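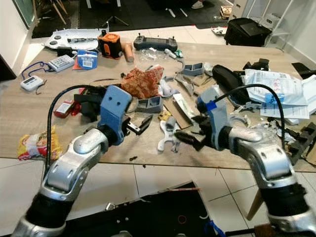 From: Igor Zawadzka
To: Moges comics list
Date: 5/16/20
Re: the reading group, and who has the Flusow issues

Hello everybody,

I'm sorry I let this sit so long. I got your note and meant to answer it that same night, and then I pulled out one issue to check a page number and, well, you know how that goes!

> Does anyone know if the early Flusow stories were
> redrawn for the Juvura collection? My copy has 22
> pages in the harbor chapter and my brother swears
> his old one had more. Also, are we still meeting in
> June or is that off?

Yes, they were redrawn, at least in part. The harbor chapter lost two pages when Juvura put the book together, and the long silent walk along the pier was squeezed onto a single page with much smaller panels. I like the old version better. The lettering is rougher but you get time to look at the water. So your brother is right, and please tell him so from me.

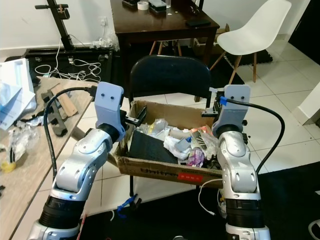

The loose issues are the harder question. Evton printed them on such thin paper that most of the ones I see for sale have split along the spine, and I'd hate for anybody here to pay 40 dollars for a copy that falls apart on the second reading. If you keep yours in an open-topped cardboard box like the brown one in the photo, do put something flat over them, and stand them up snugly so they don't bow. I use bags and boards for the good ones and just boards for the rest.
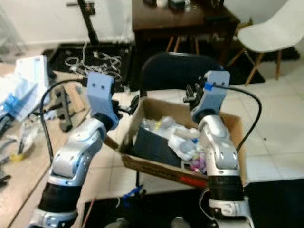
I can lend out my two spare copies of the first issue if people promise to pass them along in order. Write to me off the list with a mailing address and I'll make up a schedule (I'm slow at the post office these days, so please be patient with me).

As for June, we're still on, but by phone. I'd like to start with the harbor chapter in whichever version you own, and then go on to the lighthouse story if we have any voice left. Somebody asked for the interview with the colorist too. I'm still looking for it.

Warmly,
Igor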